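Funis Street Shared Kitchen
Progress report to the Lemieux Fund
Second quarter, ending September

Summary

The kitchen fit-out is on budget and two weeks behind the schedule in our application. The grant for this stage was $4,000, of which $1,905 has been spent. The rest is committed to the items under "Next quarter". We are not asking for a change to the total.

Work completed

The old bench along the window wall has been taken out and a new one fitted. The supplier, Drenitz, delivered the wrong length the first time and replaced it at no charge, which accounts for most of the delay. The wall behind has been patched and painted. Two double power points were added at bench height by a licensed electrician and the certificate is on file.

The shelving under the bench came from Collel second-hand and needed new brackets. Tenants on the ground floor now keep their dry goods there, with one labelled shelf per unit. 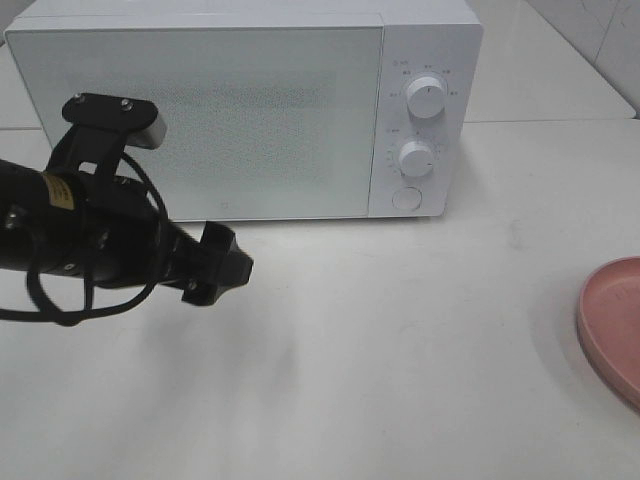 Choosing the microwave took longer than we expected. At the July tenants' meeting several people said they had stopped using the old one because the touch panel had worn and they could not read it. Others found the menus confusing and only ever pressed the quick start button. We set out to find a model that could be worked by feel as much as by sight. The one now on the bench has two round dials, the upper one for power and the lower one for the timer, with a round button under them to open the door. The printed labels around the dials are small and grey, and we will add raised stickers at the settings people use most. A large-print instruction card will go on the wall beside it.

Use of the kitchen

The room has been open to tenants on weekday mornings while work continues. The Friday breakfast has moved back in from the laundry. A sign-in sheet was tried and dropped, as people were not filling it in. We will ask about use in the end-of-year survey instead.

Problems

The hot water is still slow to reach the sink. The plumber thinks the run of pipe is too long and has quoted for a small unit under the bench — this was not in the original budget, but can be covered from the amount set aside for flooring, where the quote came in lower.

Next quarter

Flooring to be laid in the kitchen and hallway. Under-bench hot water unit to be installed. Raised stickers and instruction card for the microwave. Evening opening to begin once the hallway light is repaired.

Receipts for all spending to date are attached.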